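Uldis had wiped the metal upright twice that morning. Naomi Mbwambo did it again with her sleeve.

"They won't look at the bar," he said. "They'll look at the board."

"They'll look at whatever has thumbprints on it."
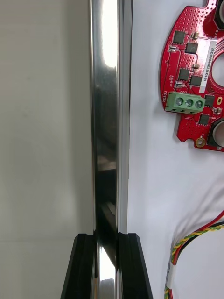

*The upright and the red board, Kirnel workshop.*

The board had taken her 4 months. She had thrown out 64 drawings before Hedlund agreed to pay for one. Now it hung on the white panel, red as a stop sign, and she could not think of anything left to change.

"Go home," Uldis said.

She folded the cloth and stayed until the lights went off.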